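倒着放进去的盘子
一种从“拿出来”学会“放进去”的机器人训练方法

文/本刊特约撰稿

洗完碗,把盘子插进沥碗架,大概是厨房里最不值得一提的动作。手一伸,盘沿碰到金属丝,稍微歪一点,顺着滑下去,咔的一声,完事。很多人做这件事的时候在打电话,在看窗外,在想明天早上吃什么。

可是让机器人来做,事情马上变得精彩起来。盘子是圆的,架子是一堆弯来弯去的细杆,盘沿和槽口之间的余量很小。深度相机对细杆一向不太友好,点云里这些杆子时有时无,像没信号的电视。夹爪抓着盘子的时候,盘子又挡住了它要去的那个槽。最要命的是,从碰到金属丝的那一刻开始,视觉基本就帮不上忙了,剩下的全靠接触。

今年我读到的机器人学习论文里,最让我兴奋的一篇就是从这件小事讲起的。做这项工作的实验室叫Skilatora,方法叫Fandeo,核心想法一句话就能讲完:要学会把东西放进去,先让机器人把东西拿出来,然后把录像倒着放。

听起来像小孩子的把戏,对吧?我第一次读到摘要的时候也笑了。读完全文,又去看了他们的演示,我就笑不出来了,只想赶紧找人讲一遍。

拿出来总是比较容易

先说为什么“拿出来”容易。

一只盘子已经插在槽里,它的位置是确定的。夹爪只要夹住盘沿往上提,架子自己会给盘子导向:往左偏,左边的金属丝把它推回来;往右偏,右边的推回来。提出槽口之后,外面是一大片空旷的空间,往哪儿走都行。起点很窄,终点很宽,随便怎么动,多半都能成功。

“放进去”正好相反。起点很宽,盘子可能在空中的任何地方,终点却窄得像一条缝。随机乱试,绝大多数尝试会撞在杆子上,或者干脆把架子推走。用强化学习的人对这种任务又爱又恨,奖励藏在一条缝后面,机器人在外面转来转去,怎么也闻不到味道。以往的办法是请人遥操作,一遍一遍示范,可是遥操作插盘子本身就很累,操作员隔着屏幕看不清深浅,示范里充满了犹豫和反复。

既然两件事互为镜像,那就让机器人做容易的那一半,把轨迹在时间上翻过来,当作困难那一半的示范。这个念头并不新。装配领域早就有人“以拆代装”,把零件从孔里拔出来,再反过来规划插入路径。控制领域也有从目标状态向外扩散、逐步加大难度的做法。Skilatora的论文在相关工作一节里写得很坦白,他们承认倒放这一步谁都能想到。

真正的麻烦在倒放之后。

时间倒过来,物理不答应

把一段提起盘子的录像倒着看,画面大体是合理的:盘子从空中降下来,滑进槽里,夹爪松开,退走。可是有些地方不对劲,看久了会觉得别扭。

摩擦力就是第一个。往上提的时候,金属丝对盘沿的摩擦力朝下;往下放的时候,摩擦力朝上。同一条几何路径,正着走和倒着走,手腕感受到的力完全是两回事。如果策略的输入里带着力信号,把录下来的力原封不动地倒过来喂给它,等于教它一门反着写的语言。

重力也来捣乱。拿盘子的时候,夹爪可以先闭合,再慢慢加力,盘子一直稳稳当当地待在架子里。倒过来,就变成夹爪在盘子已经到位之后才松开,这没问题。可要是原来的录像里有一段盘子被提到一半、滑了一下、往下掉了一小截呢?倒放之后,盘子会自己往上跳。现实里的盘子可没有这个本事。

碰撞更麻烦。提出来的路上,盘子蹭到旁边的金属丝,架子晃了晃,能量散掉了。倒过来,就成了架子先莫名其妙地晃起来,然后把盘子推了一把。热力学第二定律在这种地方显得特别具体。

所以,直接倒放得到的示范是一锅夹生饭:几何上大致靠谱,动力学上到处漏风。早先的工作往往挑那些摩擦小、速度慢的任务来做,把漏风的地方糊过去。Fandeo选择了正面处理,而且处理得相当漂亮。

先倒放,再验票

Fandeo的流程里有一道工序,组里的人管它叫“验票”。

每一段倒放的轨迹生成之后,先不急着拿去训练。仿真器把场景恢复到倒放轨迹的起点,也就是盘子悬在空中的那一刻,然后只取轨迹里的手腕位姿,作为目标,让仿真里的机械臂真正向前执行一遍。摩擦往哪个方向,盘子会不会滑,架子会不会被推动,全部由仿真器重新算。跑完之后看一眼结果:盘子到位了吗?到位的留下,没到位的进入下一步。

妙就妙在留下来的数据。它的路径来自倒放,力和接触却都是向前跑出来的,货真价实。策略学到的力信号和它将来会遇到的力信号说的是同一门语言。

没到位的那些也没有浪费。Fandeo会去找轨迹从哪里开始走样。倒放轨迹里,盘子在每个时刻应该在哪儿是知道的;向前执行时,盘子实际在哪儿也知道。两条线一开始贴在一起,然后在某一刻分开。那个分叉点往往就是接触发生的地方,盘沿碰上了一根杆,或者夹爪的指尖先碰到了上沿的横杆。系统从分叉点往前退一小段,在那附近做局部搜索,稍微改一改姿态,比如把盘子多倾斜一点,或者先往后靠再往下滑,直到重新跑通为止。

这个局部搜索之所以搜得动,是因为问题已经被切得很小。从头找一条插入路径像大海捞针,在分叉点附近补一小段,更像在客厅地毯上找一颗扣子。

论文里最终用来训练的示范是2206段。这个数字放在今天动辄成千上万小时的数据规模面前,真不算大。每一段却都是验过票的,里面还有相当一部分带着修补的痕迹。作者后来做了一个消融实验,把修补过的轨迹全部拿掉,只留下一次就跑通的那些,策略的表现明显变差。我特别喜欢这个结果。一次跑通的轨迹大多数是轻松的情形,槽口正对着盘子,几乎不用碰到什么;修补过的轨迹里才有真正值得学的东西:碰到了该怎么办。

搭一间厨房

所有这些都发生在一间仿真厨房里,名字叫Tirnano。

Tirnano是Skilatora自己搭的环境,台面、墙、炊具、电器一应在内,可以换布局、换材质、换灯光。按组里的说法,起初他们用的是现成的桌面场景,一张桌子加几个方块,搬来搬去很快就腻了。方块太好抓,也太好放,倒放出来的轨迹几乎张张都能验票通过,方法的优劣根本看不出来。需要一些又细又弯、会勾住东西的物件,于是有人提议做沥碗架。

建模的过程比预想的折腾。金属丝这种形状,对物理引擎来说相当讨厌。如果用粗糙的凸包去近似,整只架子会变成一个实心疙瘩,盘子永远插不进去;如果用精细的三角网格,接触点又多得吓人,仿真慢得像在水里走路。他们最后把每一根杆拆成一串首尾相接的胶囊体,弯的地方切得密一些,直的地方一段到底。看起来还是那只架子,碰撞计算却轻快得多。

灯光也花了不少心思。细杆的影子落在台面上,一根变两根,纠缠在一起。早期的策略常常把影子当成实物,夹爪莫名其妙地绕开一片什么都没有的台面。组里讨论过要不要把阴影关掉,关掉当然省事,可真实厨房里总有灯,有灯就有影子。最后他们反其道而行,把阴影做得更认真,光源位置随机变化,让影子在台面上到处跑,杆子却老老实实待在原地。见得多了,网络自己学会了分辨哪个会动、哪个不会。
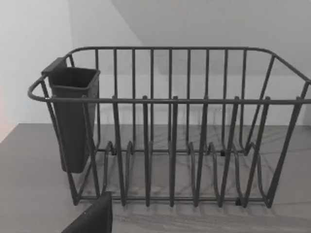
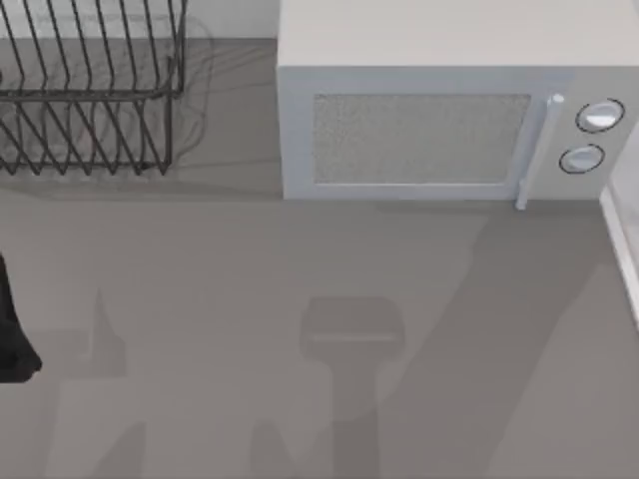
Tirnano仿真厨房的渲染画面。两幅中都能看到沥碗架和台面上的影子,后一幅为俯视,沥碗架右边是一台白色微波炉。

视角的安排同样有讲究。从低处看架子,前后两排杆子叠成一片,层次最难分,可是槽口的深浅和盘沿离底有多远,只有这样的角度才看得出来。从高处往下看,物件之间的左右关系一目了然,高度却被压扁了。两种视角各有各的盲区,策略需要自己决定什么时候相信哪一个。论文附录里有一张注意力随时间变化的曲线,接近架子的阶段,俯视画面占的权重大;快要接触的时候,低处视角的权重升上来;接触之后,两路视觉一起往下走,力信号接管。没有人规定过这个顺序,是它自己长出来的。看到这条曲线的时候,我在座位上坐直了。

还有一个细节,机械臂自己也会投下影子。俯视画面里,手腕和夹爪的轮廓落在台面上,手抬高一些,影子就散一些。有审稿人问,策略会不会偷偷拿影子来估计高度。组里很认真地做了测试,把机械臂的投影单独去掉,物件的影子保留。结果接近阶段确实慢了一点,到了接触阶段没有差别。换句话说,它还真用了,只是用得不多。作者在文中大大方方地写了出来,还加了一句,说人在桌上放下一只杯子的时候,恐怕也会瞄一眼影子。

从盘子到旋钮

如果Fandeo只会插盘子,它大概只能算一个漂亮的小把戏。让我真正坐不住的是它的适用范围。

论文一共测了14项厨房任务,盘子入架只是其中之一。有些任务看名字就知道适合倒放:把杯子挂到挂钩上,倒过来是取下来;把抽屉推进去,倒过来是拉出来;把勺子放进餐具筒,倒过来是抽出来。这些任务的共同点是一头宽一头窄,从窄的那头往外走,毫不费力。

有些就没那么显然。关微波炉门,倒过来是开门。开门的难度其实比关门大,夹爪要先找到把手,钩住,再沿弧线拉。从难的一头往容易的一头倒放,不是亏了吗?作者的处理很灵活,先判断两个方向哪边更容易随机成功,再决定让机器人探索哪一边。对于门,就先探索关门:门敞着,随便一推就关上了,然后倒放得到开门的雏形。雏形当然开不了门,推的时候手掌抵着门面就行,拉的时候可没有东西可抵。验票一验,全军覆没。分叉点在哪儿?就在第一帧。门应该动而没有动。

局部搜索在这里变成了寻找抓取点的问题:哪里能够让门跟着手走?搜索的结果,是把手。系统事先并不知道什么叫把手,它只是在门的表面和附近试来试去,发现竖着的那根东西可以从后面钩住。我跟几位做抓取的朋友说起这件事,大家都露出了同样的表情,那种想立刻回去打开电脑的表情。

转旋钮是另一种有趣的情形。顺时针和逆时针几乎完全对称,倒放来倒放去都一样,Fandeo在这儿没有任何优势,也没有任何损失。作者把它留在任务表里当对照,我觉得这种做法值得鼓个掌。一张表里如果每一行都是自家方法大获全胜,读者反倒要多留个心眼。

也有做不成的。14项任务里有三项失败了,论文给了它们完整的一节,篇幅不比成功的任务短。一项是把水倒进杯子,液体一旦流出去就收不回来,倒放的水会自己爬回壶里,向前执行时自然一塌糊涂,分叉点倒是找到了,可是附近根本没有可以修补的路。一项是把抹布搭在横杆上,布料的状态太复杂,取下来只要一扯,搭上去却要先展开,两边的信息量差得太远。还有一项是把盖子旋紧,旋紧的最后一小段靠的是预紧力,从松开的录像里读不出应该拧到多紧。

三项失败对应着三种不可逆:流走的,揉皱的,看不见的。作者没有用这么花哨的说法,这是我读的时候在页边写下的笔记。

搬到真机上

仿真里做得再热闹,总要走到真实的台面前。

真机测试放在Mac Carthaigh进行,那是一处与Skilatora合作的机器人试验场,有专门的厨房工位和现成的机械臂。团队在那里做了300次真机试验,所用策略完全在Tirnano里训练,没有加入任何真机示范。

我本来最担心的是架子。仿真里的架子是刚体,真的架子会晃,会滑,脚垫在台面上还会吱吱叫。盘子插歪的时候,仿真架子纹丝不动,真架子可能整只往后退。结果,恰恰是那些修补过的轨迹救了场。策略从里面学到的习惯是:碰到阻力,先收一点劲,换个角度,再往下送。这个习惯对会晃的架子同样管用。真机视频里有一段我反复看了好几遍:盘沿磕在杆子上,手腕停住,盘子微微后仰,贴着杆子溜下去。动作不快,带着一种摸索的味道,特别像人。

也有丢脸的时候。有一类失败反复出现,盘子进去了,夹爪松开后往回退,指尖勾住了旁边的杆子,把整只架子拖着走。原因一想就明白:倒放之前,这一段对应的是夹爪靠近盘子,在仿真里,靠近时擦到杆子只会被轻轻弹开,验票只看盘子有没有到位,架子被带歪了一点点也算通过。于是这些擦碰被倒放、被留下、被学会了。后来组里给验票加了一条,执行结束后架子的位置也要核对,这类失败便少了下去。

这一条改动在论文里只占一行。我却觉得它说出了这套方法的脾气:它学得好不好,全看验票的人问了什么问题。问盘子在不在槽里,它就只管盘子;问架子挪没挪,它才会顺便照顾架子。将来把它用到更复杂的场合,怎样写好这张问题单,可能比怎样搜索路径更费脑筋。

光照变化带来的影响比预料中小。试验从上午一直做到傍晚,窗边的自然光换了好几种颜色,成功与失败的分布没有跟着时间走。这要归功于那些满台面乱跑的影子。反倒是反光给团队上了一课:亮面的餐盘会映出架子的杆,盘面上凭空多出一组弯弯曲曲的线,策略有时候会犹豫。Tirnano当时的渲染里,餐具的材质偏哑光,几乎没有这种镜面效果。据说新版已经在补了。

为什么我对这件事这么上心

机器人学习这几年的主旋律是规模。更多的数据,更多的机器,更多的人戴着手套、握着手柄,一遍一遍地示范。这条路走得通,成果有目共睹,我也乐意看到它继续往前走。可是每次读到一个从任务本身的结构里挖出便宜来的工作,我还是会格外高兴。

Fandeo挖的是一个几乎免费的矿。厨房里有多少动作是一头宽一头窄的?收纳,插接,盖合,悬挂,叠放,全是。凡是把世界变得更整齐的动作,倒过来就是把世界弄乱,而弄乱一样东西几乎不需要技巧。让机器人先当一阵子捣蛋鬼,再把它捣蛋的过程倒过来,挑出物理上说得通的部分,就得到了一位还算像样的整理者。想到这里,我看自己家那个两岁小朋友把抽屉里的东西一件件往外掏,心态都平和了不少。

当然还有很多问题没有答案。方法要求场景可以随时重置到任意状态,仿真器里点一下的事,真机上做不到,所以目前整套流程离不开Tirnano这样的环境。物体需要事先建好模型,金属丝拆成胶囊体那一步至今是手工活,换一只形状古怪的架子,又得重新来过。多步任务怎么办也不清楚。一整池碗碟从水槽到架子,每一步都有自己的宽窄,前一只盘子的位置又会影响后一只,倒放整个过程与倒放每一步再拼起来,哪个更好?论文只在讨论部分提了几句。

我最好奇的是顺序。从架子上取盘子,先取哪一只都行;往架子上放,先放外侧就可能挡住里侧。如果把一整架盘子随机取空,再整个倒放,得到的摆放顺序天然就是走得通的,因为每一步倒过来都真实发生过。这等于白捡了一份任务规划。组里有人正在试这个方向,目前只有零星的演示,盘子和碗混着放,碰巧碗在前面挡了路,系统自己选择了从后往前填。

真机部分还有一处小小的遗憾,就是盘子的种类偏少,以平盘为主,深一些的汤盘只出现在补充材料里。汤盘重心靠后,入槽后会往后倒,需要夹爪松开之前多扶一下。补充视频里成功的几次都扶了,扶的时间长短不一,看得出策略心里没有十足的把握。

Tirnano的场景文件和Fandeo的验票代码,团队表示正在整理,准备在11月放出来,先放沥碗架和微波炉两组任务,抽屉和挂钩随后。我已经在旧工作站上清出了硬盘空间,第一件想试的事情是筷子。把一双筷子从筷笼里抽出来,谁都会;倒过来能不能通过验票,我心里真没底,尤其是笼子里已经有别的筷子的时候。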